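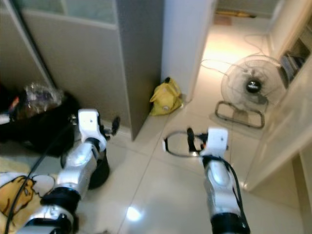

The Great Bedroom Clear-Out, part two

Regular readers of the Essien House newsletter will remember that last time I boasted I'd have the bedroom straight by January. I should have said which January.

My theory was that the trouble lay in the wardrobe. It is big and grey and it shuts, so from the bed you would think me a tidy person. The trouble has in fact moved to the foot of it, where bags go when they have been emptied of anything urgent. There's a black one with a plastic one on top, and a yellow one by the doorway that I have stepped over so many times it feels like part of the building. My rule, borrowed from Lambros Lambrakis at number 121, is that any bag on the floor for more than a month goes out unopened. Lambros lives by this rule and has lost two passports.

So I began with the bed, which at least has edges.
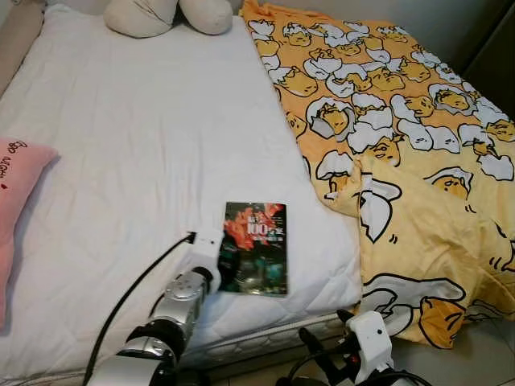
Mattress pad on, eggs pending.

The duvet is the one with the lazy egg yolks, which I bought because I felt they understood me. It slides off to one side whatever I do. Mrs Mametti on the second floor recommends folding it in thirds and walking away briskly. Sornier, the laundry on the corner, will wash a double for you if you book ahead, though last time mine came back with somebody's sock in it (grey, men's, still here if it's yours).

The pink pillow stays. It has writing embroidered on it and a tiny red heart, and I'm told by the younger members of the household that it is "decor".

Which brings me to the soft toys. I had planned to be ruthless. The swap shelf in the Osico hall takes them if they're clean, and I got as far as finding a box.
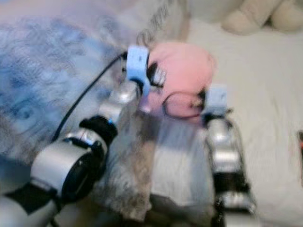 Lashes, spectacles and no intention of leaving.

You try putting that in a box. It has better eyelashes than I do and the glasses make it look like it's about to ask for my tenancy agreement. It has been granted another year.

Final score for the weekend: one bed half made and the wardrobe not opened at all. The swap shelf is open until four most afternoons, and please, no more jigsaws. We have 70, and the one marked 400 pieces has 200.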